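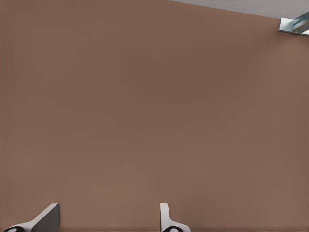

So I've spent way too much of my evening on whether a robot can tidy up after me yet, and my answer is "kind of, slowly, if you clear everything else off first." My kitchen has 35 things on the counter at any given moment (I counted, it was sad). Meanwhile the robot gets two open fingers and a big stretch of plain brown with nothing on it. I would also be a very tidy person under those conditions!

My friend Aslı Gökçe works the packing floor at Peritz and she's way more hopeful than me. Her line is that sorting small stuff into trays is the first chore that'll really go, because it's the same motion all day and the bins never move. Fair enough. My junk drawer moves constantly.

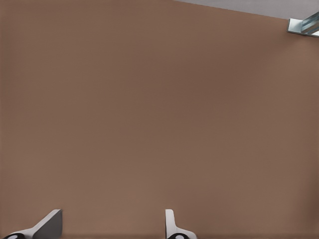
She also says people get too hung up on speed. If a machine takes 3 minutes to put away one thing but does it while you're asleep, who cares? I sort of care – I'd be lying there listening to it. But okay, for a stockroom at night I get it.

What I want to know is what happens when it drops something. At Peritz a dropped part goes in the scrap box and the line keeps going. At my house a dropped mug is me, barefoot, at 6 in the morning.
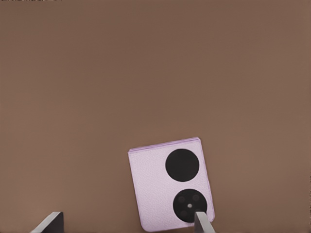 Can a robot put my stuff away without me watching it yet?

Not in a normal messy home, I don't think. In a shop where somebody set up the table and picked the items, it's a lot closer, and I'd let it have a go at the boring bits.

Phones are the one that gets me, by the way. Shiny, slippery, costs a fortune, and every single one in my family is a different shape. Socks can be squished. You can't squish a phone.

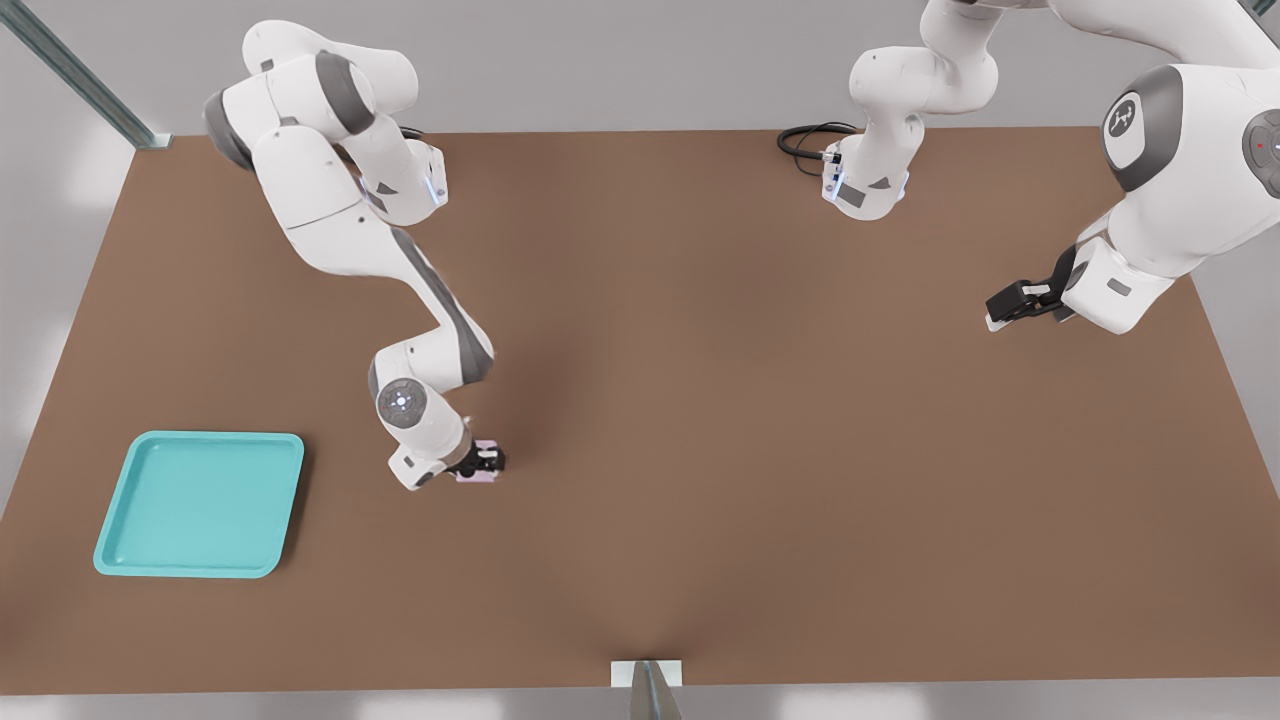 I do think two arms is the way to go. Try folding a towel or opening a jar with one hand and you'll give up pretty quick. Aslı thinks one good arm and a decent tray covers most shop work, so we've agreed to keep arguing about it in November when she's back in town.

Anyway, dishes are still in the sink, going to do those by hand now.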